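Materiales absorbentes para reducir la reverberación en un aula
Informe final del proyecto, asignatura de Acústica Aplicada
Autor: Donal Ó Súilleabháin
15 de enero de 2026

1. Punto de partida

El aula Moges es una sala rectangular con suelo de terrazo, techo de yeso y ventanas en uno de los lados largos. Los alumnos de las últimas filas se quejan de que no entienden bien al profesor, sobre todo cuando la sala está medio vacía. El objetivo del trabajo era medir el tiempo de reverberación, probar dos tratamientos de bajo coste y proponer uno al centro.

2. Método

Las medidas se hicieron en diciembre, con la calefacción apagada y las persianas subidas. Como fuente de impulso se usaron globos, reventados siempre desde la tarima. El micrófono se colocó en 3 posiciones: primera fila, centro y fondo. En cada una se repitió la medida hasta tener varias grabaciones limpias, descartando aquellas en las que se oía el pasillo.

El análisis se hizo por bandas de octava. Por debajo de los 125 Hz los resultados no son fiables, ya que un globo da poca energía en graves, y no se incluyen en las conclusiones.

3. Tratamientos

Se compararon dos soluciones. La primera, que en el informe llamamos Pamine, consiste en paneles de fibra de poliéster pegados directamente a la pared del fondo. La segunda, Viltgate, usa fieltro tensado sobre un bastidor, con una cámara de aire detrás. En teoría, la cámara de aire mejora la absorción en frecuencias medias sin aumentar la cantidad de material.

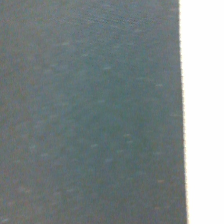
El montaje de los bastidores llevó más tiempo del previsto. Las primeras piezas se torcieron al tensar la tela y hubo que reforzar las esquinas con escuadras. También se perdió una tarde porque la cinta de doble cara no agarraba sobre la pintura plástica.

4. Resultados

Los dos tratamientos redujeron la reverberación en las bandas de la voz. En 500 Hz y 1 kHz la diferencia a favor de Viltgate fue clara en las tres posiciones. En agudos los dos dieron valores parecidos. La posición del fondo fue la que más mejoró.

5. Coste

El presupuesto para cubrir toda la pared del fondo con Viltgate es de unos 1.277 euros, sin contar la mano de obra. Pamine sale más barato y se instala antes, pero al retirarlo daña la pintura.

6. Limitaciones

Todas las medidas se hicieron con la sala vacía. Faltaría repetirlas con público y comprobar la inteligibilidad con una prueba de palabras. Tampoco se ha estudiado el comportamiento al fuego del fieltro, requisito necesario antes de cualquier instalación permanente. Las grabaciones y las hojas de cálculo están en la carpeta Narnedar del departamento.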